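Search this unit Type a keyword Go

Unit 6: Planning the money for a sorting cell
Notes prepared by Sorin Obradović

In this unit we look at how a small workshop should plan to buy its first robot cell. Many students begin with the price of the arm. I ask you to begin with the work, and to write on one page what must be picked up and where it must go.

Our working case is Grønli, a small centre in Flistudville which wants to sort mixed small objects. The limit for everything outside the arm is $3000.

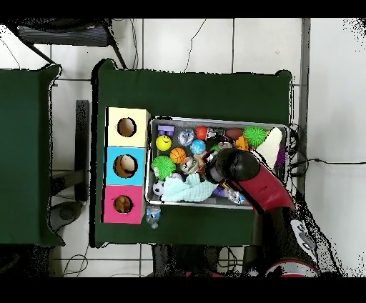
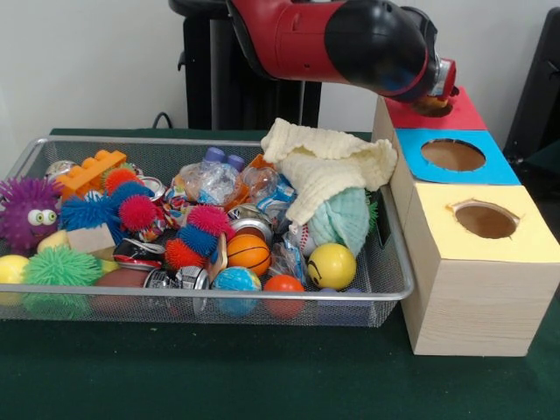
Mixed small toys in one container, three boxes with coloured tops, and a red and black arm.

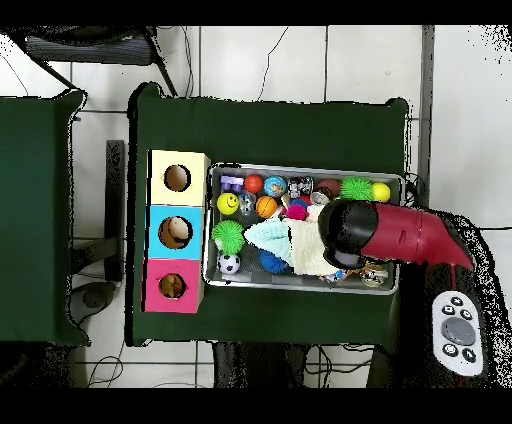
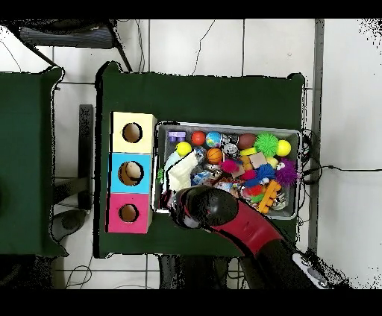

The boxes and the container are the cheap part of the budget. Grønli put $68 for them, and this I find correct. For cables and mounting they put $400, but they forgot the table, which must be heavy enough that it does not move with the arm. Please make a separate line for it.

Spare gripper parts are also often missing. Soft and hard objects do not wear the fingers in the same way, so ask the supplier for the price of a replacement set before you sign. The quote from Storkelier included it, the one from Welamley did not, and for this reason the second looked cheaper.

For the tutorial, bring your own budget table with labour hours in the last column. Freight and tax should be shown on separate lines.

Last updated: January

Related items
Unit 5: Reading a supplier quote
Unit 7: Lease or purchase
Budget template (spreadsheet)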